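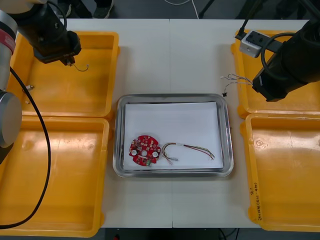 Figure 3. Two-arm sorting station with wires at both grippers. The steel tray with the board and harness is in the middle.

Clearing a Snagged Wire (Fault 1385)

Fault 1385 appears on the Pladoleo controller when an arm meets more pull on the gripper than it expects during a lift. On this station the usual cause is a wire. A loose strand hooks over a bin rim, or a harness comes up with a second part tangled in it. Both arms stop and hold position. The grippers stay closed.

CAUTION: A stopped arm is still powered. Do not reach into a bin or the tray until step 2 is complete.

CAUTION: Do not press Resume to "pull through" a snag. In November a unit at Nillside was resumed three times on the same harness. The connector tore off the wires and the gripper fingers had to be replaced.

To clear the fault:

1. Write down which arm is named on the fault screen. The message is erased at reset.

2. Press the emergency stop on the side of the table where you are standing. Wait for the drive lamp to go out on both arms.

3. Support the hanging part with one hand. Open the gripper with the manual release - a quarter turn is enough.

4. Follow the wire from the gripper to its free end and lift it off whatever it has caught on. If it has wrapped around the arm's own cable, unwrap it by hand. Do not cut it while it is under tension.

5. Put the part back on the paper in the steel tray, with its wires clear of the tray rim.

6. Check the gripper fingers for bits of insulation and stray copper. 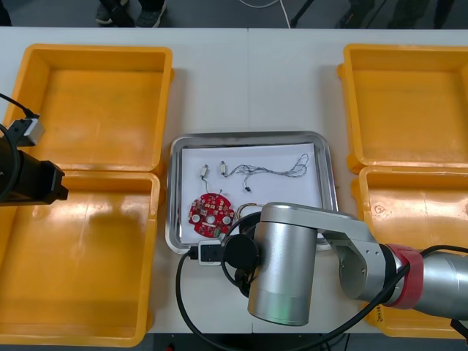 7. Look over the cable on each arm from the gripper back to the base. It should hang in an open loop with no kinks and nothing resting on it. If the jacket is nicked, stop here and order cable kit 2871.

8. Empty the bins of any wire ends and terminals left from the last run.

9. Release the emergency stop and select Home, left arm first. Keep your hand on the stop button during the move.

10. Set speed to 200 mm/s and run one pick from each side. If both finish with no fault, go back to normal speed.

If the fault comes back on the first pick, the pull sensor has probably lost its zero. Run Zero Gripper with the fingers open and empty, then repeat from step 9. If it comes back a second time, take the station out of use and call Leclerc service.

Laying out the tray

Most repeat faults start with how the parts were put down. Leave a gap between each harness and the board. Coils should lie flat, and the free ends should not cross another part. Replace the paper when it is torn or will not lie flat.

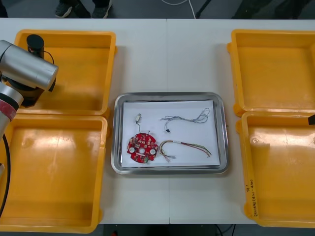

An operator at the Prinemlow site wrote to us that step 4 leaves out one case: "We had 1385 with nothing caught at all. The arm's own cable had dropped under the table edge and was pulling on the wrist. Please tell people to check that before they start pulling wires about."

We agree. If no snag can be found at step 4, go directly to the cable check in step 7 before zeroing the gripper.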